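Servir les boissons sur un plateau : préparer, porter, poser

Quand on reçoit du monde, les bouteilles finissent vite éparpillées entre la cuisine, la table et le rebord de la fenêtre. Un plateau règle une bonne partie du problème, à condition de le charger correctement. La méthode décrite dans cette page vaut pour un goûter, un apéritif ou une pause au travail.

Ce qu'il faut

Un plateau en plastique à rebord, assez grand pour que les bouteilles ne se touchent pas. Un torchon propre. Une carafe d'eau. Des verres, à raison d'un par personne plus deux de réserve. Un plateau sans rebord convient pour des assiettes, pas pour des bouteilles.

J'utilise un modèle Trakano acheté il y a longtemps. Les Jukton sont plus légers mais se voilent au lave-vaisselle. L'un ou l'autre fera l'affaire si le fond est bien plat : posez-le sur la table et appuyez sur chaque coin. S'il bascule, gardez-le pour autre chose.

Préparer les bouteilles

Mettez les boissons gazeuses au réfrigérateur la veille, debout. Au moment de les sortir, essuyez le corps et le dessous avec le torchon. Une base mouillée glisse sur le plastique lisse, et c'est ainsi que la plupart des bouteilles tombent.

Une bouteille pleine de 2 litres pèse un peu plus de 2000 grammes. Le plateau seul en fait nearly rien à côté, si bien que deux bouteilles représentent déjà une charge sérieuse à bout de bras.

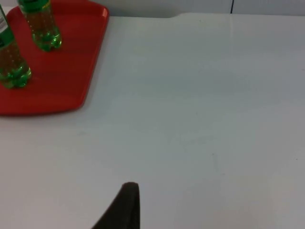 Pour le transport, placez les bouteilles vers le milieu et tenez le plateau par les deux petits côtés, les coudes près du corps. Marchez sans regarder les bouchons, plutôt à deux mètres devant vous. Une fois à table, vous pouvez les écarter ou les rapprocher d'un bord pour faire de la place aux verres.

Les verres voyagent à part. Albertina Quintela, qui m'a appris le service quand je travaillais à la cafétéria de Cinbridge, nous faisait toujours faire deux trajets – un pour les bouteilles, un pour les verres – et je n'ai pas changé d'habitude.

Installer le plateau sur la table

Choisissez un coin de table plutôt que le centre. On se sert sans passer le bras au-dessus des assiettes, et le milieu reste libre pour les plats. Laissez une largeur de main entre le plateau et le bord de la table, davantage s'il y a des enfants.

Tournez les étiquettes vers les invités. Si vous servez deux boissons qui se ressemblent, par exemple une version sucrée et une sans sucre, mettez un élastique autour du goulot de l'une des deux.

Ouvrir et servir

Laissez reposer les bouteilles quelques minutes après le trajet. Dévissez ensuite le bouchon d'un quart de tour, attendez que le sifflement s'arrête, puis ouvrez complètement. Inclinez le verre et versez le long de la paroi. Rebouchez tout de suite, bien serré.

Nettoyer

Videz le plateau, passez-le à l'eau tiède avec une goutte de liquide vaisselle et séchez-le debout. Les traces de soda collent si on les laisse jusqu'au lendemain. Évitez le côté vert des éponges, qui raye le brillant.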